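Kulari data collection - minutes of progress meeting, 2023-06-30
Chair: Gwenllian Kneath
Minutes: Chandrasekhar D'Souza

1. Previous minutes
Accepted with one correction: the Dobson export script belongs under item 3.

2. Episode count
Total accepted to date is 2840. A further 182 were rejected at review, mostly for lost marker tracking near the end of the motion. Rejected episodes stay on the Henell server until the July audit and are not to be used for training.

3. Box task
Operators work with one hand-held gripper in each hand. Each episode begins with both grippers open and empty, aimed toward the middle of the table, and the closed box near the center. G. Kneath asked that the marker cubes be kept facing the head view for the first 2 seconds - the alignment step fails without them.
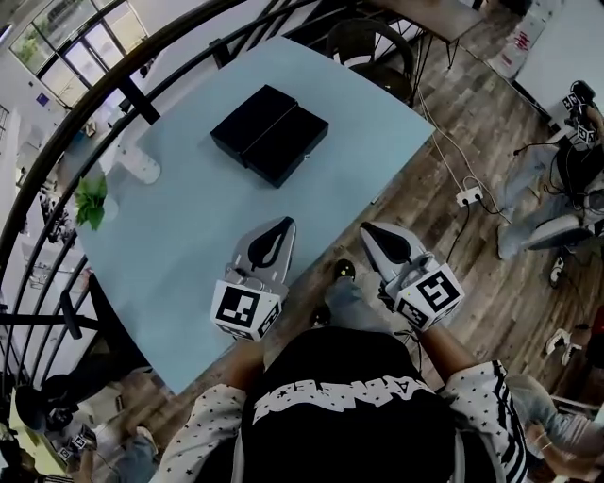 Does a failed grasp make the whole episode unusable?
A failed grasp is kept if the operator recovers and completes the task, and the episode is tagged "retry" at review.

C. D'Souza noted that the retry tag is missing from the Dobson export. Script to be fixed before the next upload.

4. Grivberg site
Start moved to July. Calibration sheets have been sent. The site will run the box task only, with 4 operators per shift, until its first batch passes review.

5. Actions
G. Kneath - revise operator instructions, section on start pose.
C. D'Souza - add retry tag to export; rerun tracking check on the rejected set.

Next meeting in July, date to be circulated.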